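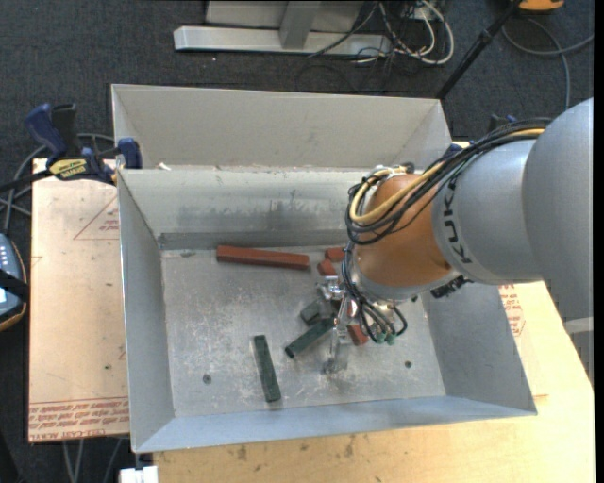 Last changed: 27th November, by Magdy Tazi

4.3 Setting the bin region and approach limits

This section applies to cells that run the Dravlow planner with Carbone perception. Complete the camera calibration in section 4.2 before you begin. The bin must be clamped at its final position, and the KUKA arm must be in manual mode.

1. Open the Sandell console and select Cell, then Bin Region.

2. Mark the four inner corners of the bin floor in the camera view. Place each point where the wall meets the floor, and leave the rims outside the region.

3. Enter 186 mm as the wall height. The planner treats the walls as solid up to this value.

4. Under Parts, load the model set for the long and short blocks. Color is not used for matching, and red and green blocks share one set.

5. Set the match score to 400. Scratches on a metal floor can be reported as narrow parts at lower scores.

Note: Blocks that touch the gripper are left out of the candidate list until the arm has returned to its viewing position.

6. Set the approach height to 358 mm and the wall clearance to the value given on the cell data sheet.

7. Add the cable bundle to the tool model as a soft volume. Include any loop that stands out to the side of the wrist.

8. Select Dry Run. The planner shows each path on the screen without moving the arm. Error 151 means that a path crosses a wall or a clamp.

CAUTION: Clamps are not detected by the camera. Enter each one by hand as a keep-out volume, including its handle and bar.

9. Save the region under the cell name. Zodivstead support will ask for this file with any fault report.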